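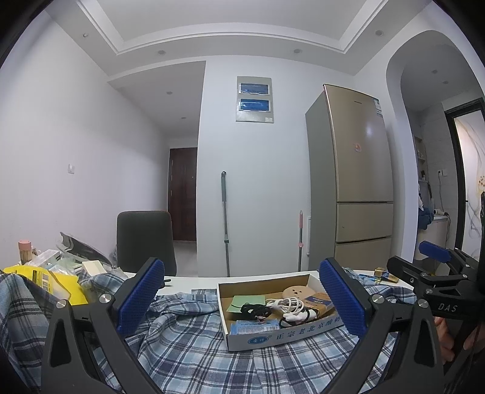

Open cardboard box on a plaid cloth.

Education Policy, Unit 4: School choice claims and how to read them
20 June 2018

Start with the word "choice." Both sides use it as if it settled something. A voucher a family can't spend, with the nearest private school 11 miles off and no bus, is a choice on paper.

Take the Whitelaw district. Supporters said test scores rose after vouchers came in. Did they? Two grades went up, four stayed flat, and the students who left were no longer in the count. The opponents' report was no better. It blamed vouchers for a budget gap that had opened the March before the program began.

Be just as hard on the Trultport charter study. It followed students for two years and compared them with children whose parents never applied. Parents who apply may differ in ways no survey picks up.

For discussion:
Who was left out of each count?
Who paid for the study, and would you have guessed from the findings?
What result would have changed the author's mind?

Reading: Handance packet, sections 2 and 6. Skip the foreword, it's a sales pitch.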